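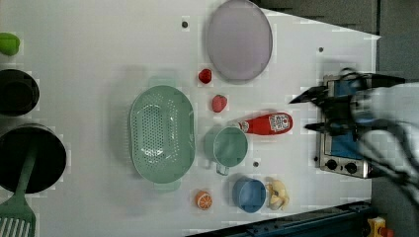 According to one longtime customer, the condition notes at Foltis Books are stricter than the books deserve, and a copy listed as Good usually arrives looking better than that. We take the remark as a compliment and have left our grading unchanged.

About Foltis Books

Foltis Books is an independent dealer in used and out-of-print fiction. We trade from a single warehouse on Polla Street and sell by mail order. Our stock is mainly crime, suspense and espionage in paperback, with a smaller range of hardcovers and a shelf of reference works on the genre. At the time of writing there are 3000 titles in the catalog, and new listings are added every weekday morning.

The business began as a mail-order list of 80 paperbacks, typed on two sheets and sent to subscribers by post. The printed list was discontinued when the online catalog opened, although we will still send a paper copy of any section on written request.

How We Grade

Every book is examined by hand before it is listed. We use four grades: Fine, Very Good, Good and Reading Copy. Former library books are always identified as such, whatever their grade. Remainder marks, previous owners' inscriptions and price stickers that cannot be lifted safely are described in the listing. A Reading Copy is complete and legible but may have a creased spine, tanned pages or a loose cover.

Where we hold several copies of the same edition, the cover shown may belong to another copy in the same grade. Customers who need a particular printing should write to us before ordering.

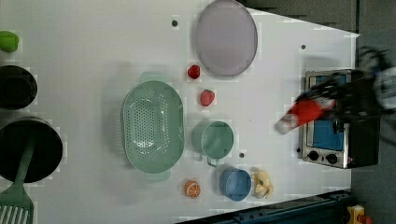
Toy kitchenware and play food on a white tabletop.

Buying and Trade

We purchase collections from private owners, estates and other dealers. The minimum for a purchase is 10 books, and we ask for a list of authors and titles in advance. We do not buy book club editions or condensed volumes.

Trade accounts are open to registered booksellers. Series sets are supplied through our sister imprint, Kragh House, and overseas orders are handled by Rokby Freight — terms for both are available from the office.

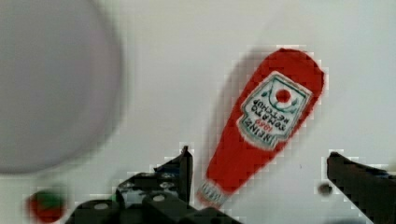
Contact and Returns

Orders received before 11 a.m. are packed the same day. Any book that does not match its description may be returned for a full refund, including postage. Please enclose the packing slip.

The office is closed to visitors except by appointment.

Page last revised Dec 14, 2021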